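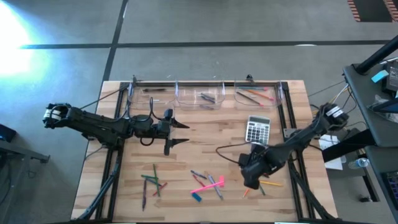
Cuaderno de taller, n.º 7 - pág. 3

Clasificación de útiles de escritura con dos brazos
Apuntes de la sesión práctica. Taller compartido Bañuelos

Tiempo de lectura: 5 minutos

Imprimir | Enviar por correo electrónico

1. Objeto de la práctica

Se monta y se ajusta una celda de dos brazos enfrentados sobre un tablero de madera clara. La tarea de referencia es sencilla de enunciar: tomar lápices, bolígrafos y otros objetos pequeños repartidos por la mesa y depositarlos en tres cubetas transparentes alineadas en el borde posterior. La dificultad está en los detalles: objetos finos que se cruzan, cilindros que ruedan, barriles translúcidos y una superficie que devuelve reflejos.

Estos apuntes suponen leído el cuaderno anterior (alimentación, puesta a tierra y parada de emergencia). No se repite aquí nada de lo relativo a seguridad eléctrica.

2. Disposición de la celda

Los brazos se fijan a los lados del tablero y trabajan hacia el interior. Cada pinza tiene dos dedos terminados en punta. El origen de coordenadas del conjunto se toma en el centro de la línea de cubetas, con el eje X hacia la derecha, el eje Y hacia el operador y el eje Z hacia arriba. Las dos bases se refieren a ese origen mediante una transformación rígida que se guarda en el fichero de configuración de Trivden, el programa de control que usamos en el taller.

El cableado merece atención. En la muñeca debe quedar un bucle holgado que permita el giro completo sin tirar del conector. Los mazos largos bajan por los raíles laterales y se sujetan a ellos. Un bucle demasiado amplio entra en el volumen de trabajo del otro brazo; uno demasiado corto fatiga el conector en la articulación. Se comprueba a mano, con los motores sin par, antes de cargar trayectorias.

Datos de la configuración actual:

Separación entre los ejes de las dos bases: 577 mm
Alcance útil fijado por software, brazo izquierdo: 463 mm
Alcance útil fijado por software, brazo derecho: 463 mm
Frecuencia del lazo de control: 100 Hz

La suma de los alcances supera la distancia entre bases, de modo que existe una zona común. En ella solo puede entrar un brazo a la vez. El permiso se gestiona con un testigo: el brazo que lo tiene completa el agarre, se retira a cota segura y lo libera. Si el testigo no se libera en el plazo previsto, Trivden detiene ambos brazos y no reanuda sin confirmación del operador.

3. Calibración de la cota de mesa

Un lápiz apoyado deja muy poco margen en Z. Si la pinza baja de más, los dedos rozan la madera y el error de posición se absorbe en la muñeca; si baja de menos, los dedos cierran por encima del eje del lápiz y este sale despedido. Procedimiento:

a) Llevar la pinza, abierta, a una posición sin objetos debajo.
b) Descender a velocidad reducida hasta detectar el aumento de corriente en la articulación del codo.
c) Anotar la cota y subir.
d) Repetir en las cuatro esquinas y en el centro. Ajustar un plano por mínimos cuadrados.
e) Cargar el plano en la tabla de alturas y repetir con el otro brazo.

El tablero no es perfectamente plano. El plano ajustado corrige la inclinación, no el alabeo; para lo segundo haría falta una malla más densa, que queda fuera de esta práctica.

Conviene verificar el resultado mirando a ras de mesa, con la punta del dedo entre los útiles. Desde arriba la holgura entre dedo y madera no se aprecia. 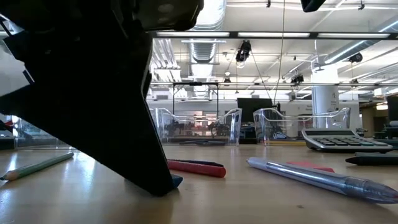

4. Estrategia de agarre

4.1. Objeto aislado. Se toma por el centro de la longitud visible, con la línea de cierre de los dedos perpendicular al eje del objeto. El descenso final se hace en vertical.

4.2. Objetos cruzados. Se retira primero el que está encima. El módulo de percepción, Lorneo, entrega una lista ordenada por altura estimada, pero el orden no es fiable cuando los diámetros son parecidos. Con bolígrafos translúcidos el contorno se interrumpe y Lorneo puede devolver dos segmentos donde hay uno. Se recomienda fusionar los segmentos colineales cuyo hueco sea menor que la abertura de la pinza.

4.3. Piezas bajas. Las gomas de borrar se toman por los lados paralelos. Un agarre sobre aristas biseladas tiende a resbalar al subir.

4.4. Montón suelto. Si ningún candidato deja espacio libre a ambos lados, se hace un empuje lateral corto con los dedos cerrados y se vuelve a observar. Máximo tres empujes por ciclo; después se pide intervención.
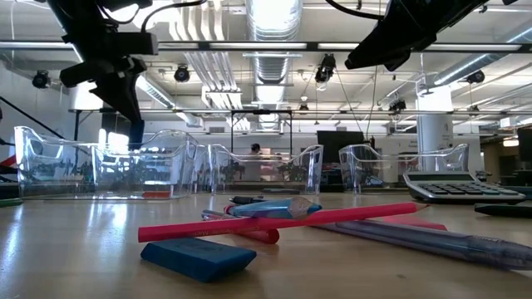 Fig. 3. Montón de prueba delante de las cubetas, con los dos brazos en la parte superior.

5. Depósito en cubeta

Las cubetas tienen el borde delantero rebajado. La trayectoria de entrada pasa por encima de ese rebaje y el objeto se suelta ya dentro, en paralelo a la pared frontal siempre que la longitud lo permita. Soltar desde más altura acorta el ciclo, pero los lápices quedan de través y estorban al siguiente.

6. Registro y entrega

Cada ciclo se guarda en formato Narnel con la orden, la posición medida y la corriente de la pinza. El fichero de prueba que se facilita contiene 563 ciclos. Se pide:

- Porcentaje de agarres válidos por tipo de objeto.
- Histograma del tiempo de espera del testigo en la zona común.
- Plano de mesa ajustado para cada brazo, con sus residuos.
- Propuesta razonada de umbral para la fusión de segmentos.

La entrega se hace en papel o en la carpeta común, antes de la primera sesión de septiembre. Los residuos se dan en milímetros, con un decimal.

Contacto | © Taller compartido Bañuelos | Volver arriba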